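Tultine to Open Motherboard Repair and Reuse Workshop in Gruvberg

GRUVBERG, July 3, 2026 – Tultine, a repair and resale company for used desktop computers, will open a second workshop in Gruvberg this October. The new site will test, repair and resell computer motherboards and the processors that go with them.

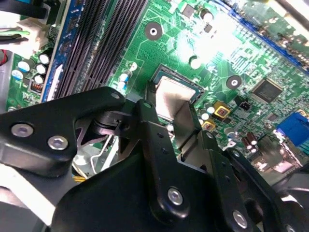
The workshop will take in used boards from offices, schools and small repair shops across the region. Boards that pass testing will be sold with a one-year warranty. Boards that can't be repaired will be stripped for usable parts, and the remainder will go to a licensed metals recycler.

Tultine has handled complete desktop computers at its Piras site for several years. Until now, the company has replaced a faulty motherboard with a new one whenever a match was available, and has scrapped the old board. During a trial at Piras, staff set aside 557 boards that would otherwise have been thrown out and put them through a full set of checks. Most of them needed only minor work, such as a new battery, a cleaned memory slot or a replaced fan connector.

The company said the results of that trial led it to look for a larger space. The Gruvberg building was previously used for furniture storage and has a loading door at street level. Work on the floor and the electrical supply is under way. Tultine expects to move in the first test benches in the weeks before opening.

What the workshop will do

Each board that arrives in Gruvberg will be given a number and checked by eye before any power is applied. Staff will look for cracked traces, swollen capacitors, bent socket pins and signs of liquid. Boards with heavy corrosion will be pulled out at that stage and will not be tested further.

Boards that pass the first check will be cleaned. Old thermal paste will be removed from the processor with a lint-free cloth and a cleaning fluid. If the processor is still fitted, it will stay with its board through testing so that the two can be sold as a pair. Many small repair shops have asked for matched pairs, as they save time when a customer needs a computer back quickly.

Testing covers the memory slots, the storage connections, the video output, the network port and all the USB ports. Each board will then run under load for 11 hours. A board that restarts or shuts down during that time goes back to the bench for a closer look. One that fails a second time is used for parts.

Sales to shops, schools and the public

Boards will be sold through three channels. Repair shops with a trade account will be able to order in any quantity. Schools will be able to order at the trade price without opening an account. Members of the public will be able to buy single boards at a counter at the front of the Gruvberg building or through the Tultine website.

Every board will come with a printed sheet listing its number, the tests it passed, any parts that were replaced and the firmware version installed. The sheet also states whether a processor is included. Buyers who order a board without a processor will receive it with a plastic cover over the socket.

Prices have not been set for all models. Tultine said it expects a tested board to sell for nearly 40 percent less than the same model bought new, where the new part can still be found. For older boards that are no longer made, the price will depend on condition and on how many are in stock.

Sending boards to Gruvberg

Businesses and schools with 20 or more boards to dispose of can arrange a free pickup. Smaller lots can be mailed or dropped off at the counter during opening hours. Tultine will accept boards with or without a processor, memory or cooler. It will not accept boards that have been cut or drilled.

The company asks senders to follow a few packing steps:

Put each board in its own antistatic bag.
Leave the processor in the socket with the lever closed. If there is no processor, fit a socket cover.
Take off large coolers and pack them in a separate box.
Do not stack bare boards on top of each other, even with paper between them.
Include a note of any known faults.

Boards with bent socket pins are among the most common problems seen at the Piras site. Many of those pins are damaged in shipping, when a board travels without a socket cover. Tultine will mail free covers to any school or shop that asks for them before sending a lot.

Storage drives should be taken out before boards are sent. The Gruvberg workshop won't handle hard drives or solid-state drives when it opens – any that arrive by mistake, including small drives fixed directly to the motherboard, will be returned to the sender at no charge.

Packing and shelving

Zullham, a packaging supplier, will provide the cartons and inserts used for outgoing orders. The inserts are made from molded paper pulp and hold a board by its edges, so that nothing presses on the parts soldered to its surface. Zullham will also supply the shelving trays for the stock room. Both companies tested the inserts in Piras earlier this year and changed the depth once to make room for boards shipped with their processors in place.

The Piras site will stay open and will continue to repair complete desktop computers. Boards removed there will be sent to Gruvberg by van twice a week.

Trade accounts for the new workshop can be requested now through the Tultine website. Pickups will begin in October, and the sales counter will open the same month. Opening hours will be posted on the website and at the door.

About Tultine

Tultine repairs and resells used desktop computers and computer parts. The company operates a workshop in Piras, with a second site opening in Gruvberg.

Media contact: Tultine Press Office, Piras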